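4.2 What the bowlers told us about moving clubs

I went into this part of the study thinking money would be the whole story. I played club cricket at Wetley for years (badly, mostly at number nine) and whenever a seamer left us, somebody muttered about match fees. So I put fees at the top of the survey, and 451 league bowlers kindly filled it in.

Fees came fourth. What bowlers cared about most was overs - plain old overs, and whether the captain would trust them with the new ball. Of the players who had turned down a move in the past two seasons, 71 percent said they were already bowling more than they had the year before.
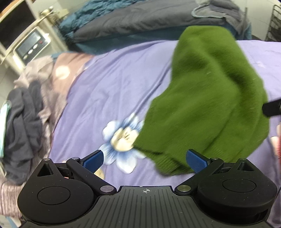

Photo: Shu-fen Mok

Shu-fen and I then called back 37 of them for longer chats, usually in the evening after nets. I loved this bit! One opening bowler at Bendix Park told me he'd had an offer from a bigger club in June, said yes on the phone, and changed his mind on the drive home when he worked out he'd be third change at best. Another said he stayed for the slope at his home ground, and he talked about that slope for a good ten minutes. 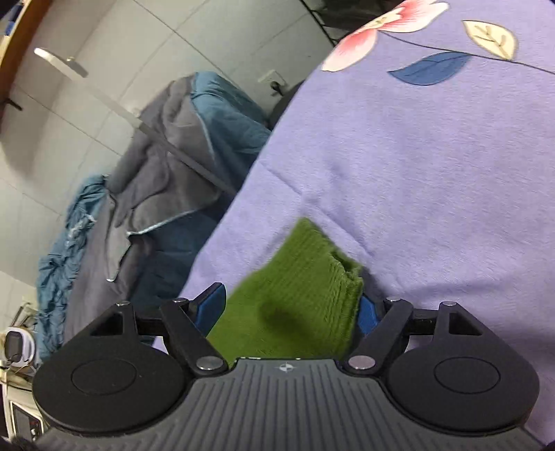
Figure 3. Green knitted cloth held above a floral bedsheet.

Age matters too, though less neatly than I'd hoped. Bowlers under 23 were the most likely to stay put if their overs were going up, and the most likely to leave if they weren't. The older group hardly moved either way. Hok-lam Mok, who ran the numbers with me, thinks this is partly a travel effort thing, and I can see it - once you've got kids, a long drive to an away game is a lot to ask. We coded anyone who had bowled over 200 overs in a season as a "regular," and regulars almost never left.
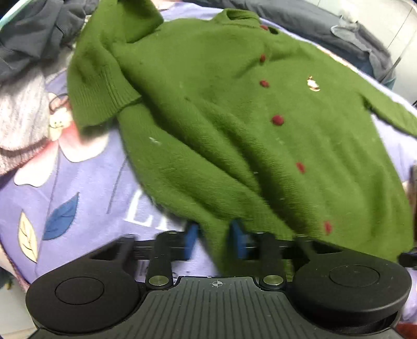
4.3 Batters, and why they answer differently

Batters were harder to pin down. Most of them wanted to talk about pitches first and their place in the order second, so we kept those two questions apart in the tables.

14 shares - 3 comments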